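Print this release | E-mail this release

PRESS RELEASE
6/5/22

Arbitration award against Avex declared enforceable in full, subsidiary Bunting included

Skerneris, the supplier of cold storage equipment, informs its customers and partners that the court of appeal has confirmed the arbitration award in its dispute with Avex. The court also confirmed that the award can be enforced against Bunting, the trading company which Avex owns completely and which signed the supply contract together with it.

The dispute started from a contract for the delivery of 1,405 refrigeration units. Skerneris delivered all units in the agreed time. Avex paid the first part of the price and then stopped the payments, saying that the units did not follow the technical annex. Skerneris did not agree with this opinion, and after 9 months of letters and meetings it brought the matter to arbitration, as the contract foresees.

The tribunal of three arbitrators heard the parties over 4 days. It decided that the units were in line with the annex and that Avex had accepted them without written remarks within the period given in the contract. It ordered Avex and Bunting to pay the rest of the price, the interest and the larger part of the legal costs.

Avex asked for the award to be set aside. Its main argument was that Bunting had signed the contract only as a receiver of the goods, and so was not bound by the arbitration clause. The first court rejected this request. The court of appeal has now rejected it too.

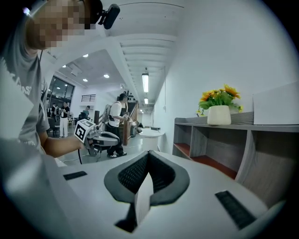
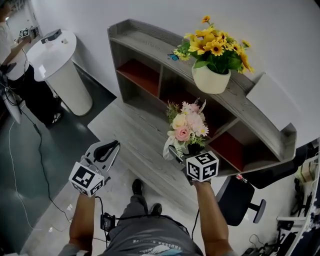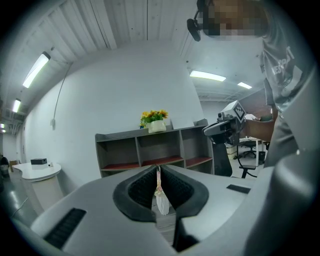
In its judgment the court of appeal noted that Bunting took part in the discussions before signature, that its stamp stands on each page of the contract, and that it later sent its own claims to Skerneris under the same clause. A company which has used a clause for its own benefit, the court wrote, cannot later say that the clause does not exist for it.

The court was more careful on a second question. Skerneris had asked that the award should be enforceable also against Studum, a logistics company in which Avex holds a minority share. Studum did not sign the contract and did not receive invoices under it. The court found that a minority share and the use of the same warehouse are not enough to treat the two companies as one. This part of the request was refused, and Skerneris will pay the costs of Studum for the appeal.

Skerneris respects this part of the judgment and does not plan to bring it further. The company had made the request mainly to protect its position at a time when it was not clear which company of the group was holding the goods.

"We are satisfied that the question is now decided," the management board of Skerneris said in a statement. "Our company has waited a long time for the payment of goods which were delivered and used. We would have preferred to solve this with Avex at the table, and our door for a talk about the manner of payment is still open."

Under the judgment, the amounts are due within 19 days from the day when the written text is served on the parties. If the payment is not made in this period, Skerneris may ask the enforcement officer to begin collection from the accounts and the movable property of Avex and of Bunting. Interest continues to run until the full payment.

A further appeal is possible only on points of law and with leave of the supreme court. Such an appeal does not stop enforcement by itself, although the supreme court may order a stay if a party asks for it and gives security.

The judgment has no effect on running orders. Customers who bought units through Bunting keep their guarantee, and spare parts can be ordered directly from the service department of Skerneris.

Questions from the press can be sent to the Skerneris communications office in writing. Copies of the judgment are available from the court registry against the usual fee.

Print this release | E-mail this release

Comments (3)

coldchain_reader
Good to see the part about the guarantee. We have units bought through Bunting and could not get a clear reply from them all spring.

Marginal note
The Studum point is more interesting than the headline. Same warehouse, shared owner and still separate. I think that is correct, but I would like to read the full text first.

tk
Does the interest run from the invoice date or from the date of the award? The release does not say.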